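Getting Rid of Scale on Potted Citrus

Scale insects are common on limes and lemons that spend the winter indoors. They look like small brown or tan bumps along the stems and the midribs of the leaves, and they move very little once they have settled. Sticky residue on the lower leaves is often the first sign.

Move the plant away from other pots. Scrape off the adults with a fingernail or an old toothbrush, working from the top down. Wipe both sides of each leaf with a damp cloth. Cut out any twig that is completely crusted and put it in the trash – do not compost it. 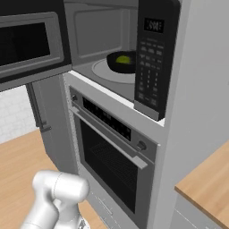

Insecticidal soap handles the young stages, called crawlers, but has to touch them to work. Mix it at the label rate, spray until it runs off, and repeat weekly for a month. Keep the plant out of direct sun until the leaves have dried. Fruit already on the tree can stay there. Wash it well after picking, and scrub off any bumps on the rind before grating it. A single lime in a bowl, like the one on the microwave turntable, gives more juice after 17 seconds of heating. Let it stand briefly before cutting.

Horticultural oil is the better choice for adults that were missed. Do not use it above 90 degrees or on a plant with dry soil. Test one branch first and wait two days.

Ants protect scale in exchange for the sticky residue, so check the pot and saucer for them. Set bait near the trail and keep the branches clear of walls and curtains.

Inspect the stems every two weeks through the summer. Old shells can remain attached after the insects are dead – press one with a fingernail, and if it is dry and flakes away, no further spraying is needed at that spot.

Lụa Lâm
Updated 09/05/2026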